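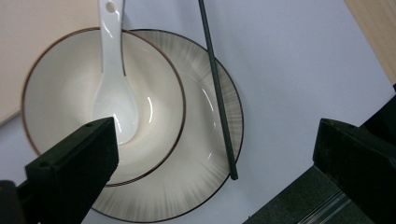 Soup bowl, plate and porcelain spoon

Section 5: Setting up the countertop dishwasher and running the first wash

I've had a Jiltari countertop machine in my kitchen for a good while now and I still love it, so this part of the guide is mostly me telling you how I set mine up. Keep the printed booklet handy too - the hose drawings in there are better than anything I can put into words.

Before you start: check the rating plate on the back. Mine says 2000 watts at full heat, so it gets a wall outlet to itself. No extension cords, please!

1. Pick a level spot near the sink. You want 11 inches clear in front so the door can come all the way down.

2. Take out all the packing, including the foam block under the lower spray arm (I missed mine the first time and the arm just sat there humming).

3. Screw the Stiner adapter onto your faucet by hand. Snug is enough. If it drips, take it off, straighten the rubber washer and try again.

4. Lay the drain hose in the sink with the end below the level of the machine. Clip it down. A loose hose will jump when the pump starts.

5. Open the cold tap slowly and look under the machine with a flashlight. Any water there, shut the tap and go back to step 3.

6. Run the Rinse program with the racks out. It takes out the factory smell, more or less.

Note: If your water is hard, fill the salt well before the first proper wash and wipe up whatever spills. Grains left on the steel can leave little rust spots.

Caution: The steam vent is at the top of the door. Keep your face back when you open up, and don't let kids do it.

Loading

Bowls go in the back row, tipped forward so water can't pool in them. Plates face the middle. Soup spoons are the awkward ones, and I lay them flat on the upper shelf, scoop down. Spin both arms by hand before closing the door. Trays and other light plastic things ride on the top rack, as long as the maker says they can take the heat - on the bottom they flip over and fill with gray water.
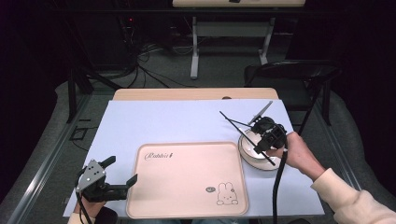

One reader wrote in to say that her machine left a white film on everything until she cut the detergent to half a tablet, and that the Du Plessis powder rinsed off cleaner than tablets did. I tried the half tablet and agree completely. The short program just doesn't give a whole one time to melt.

If the film stays, clean the filter (Section 6) and turn the rinse aid down one notch.

Last updated 4 Aug 2018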